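Home Projects Reports Materials Contact

Fiber Wall Panel, Pudwood Reading Room – Progress Report to the Jurnelix Arts Fund
Prepared by Mared Powell
September 24, 2023

Status

The panel is 17 knotted sections out of a planned 23. The sections hang from a split ash pole and are joined at the back with a running lark's head seam. Work is behind the schedule submitted in April, which had all sections knotted by now. The budget is on track.

Materials

The first order was 200 spools of 4 mm single-strand cotton from Prustier. Two dye lots were mixed in the delivery. The difference does not show in daylight but is plain under the reading room lamps, so the second lot has been moved to the lower third, where the color shifts to gray anyway. No cord was returned.

Cord use per section is higher than estimated. The sample section used double half hitch only on the border. The final design uses it across the diagonal bands as well, and those take up about 18 percent more cord than square knots over the same area. The remaining stock covers five sections. Cord for the last one will come out of the contingency line.

Structure

The pole was load tested at the Pugh workshop with the first 12 sections attached. It bowed slightly at the center. A third bracket has been added to the mounting plan, and the wall plate has been redrawn to match. Ysaline Langlois checked the new drawing and asked for longer screws at the outer brackets – these are now on the hardware list.

Changes to the design

The bead inserts in the top row have been dropped. They rattled when the heating came on. The open net area on the left side has been made narrower by four cords to keep it from sagging.

The fringe will not be cut until the panel is hanging. Cotton under tension relaxes over several weeks, and the sections finished first are already longer than the later ones by the width of a knot.

Remaining work

Knotting of the last six sections. Joining of the lower row. Flame retardant treatment, to be done by spray on a test piece first, as the product sheet warns of yellowing on undyed cotton. Hanging, settling and trimming.

Request

We ask for a six-week extension to the end date. No additional money is requested. The final payment can stay tied to installation, as in the agreement.

Shares: 8 Comments: 3

Comments

knotty_bea: Did you try soaking the early sections and drying them flat? It pulled mine back to length.

Mared Powell: Not yet. I will try it on the sample before touching the panel.

R. from Pudwood: Sorry to hear the beads are gone, I liked those. Looking forward to seeing it up. 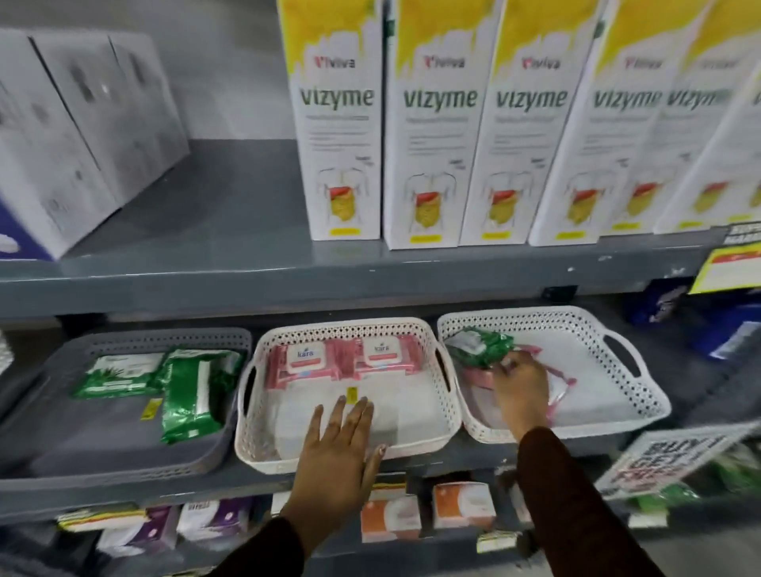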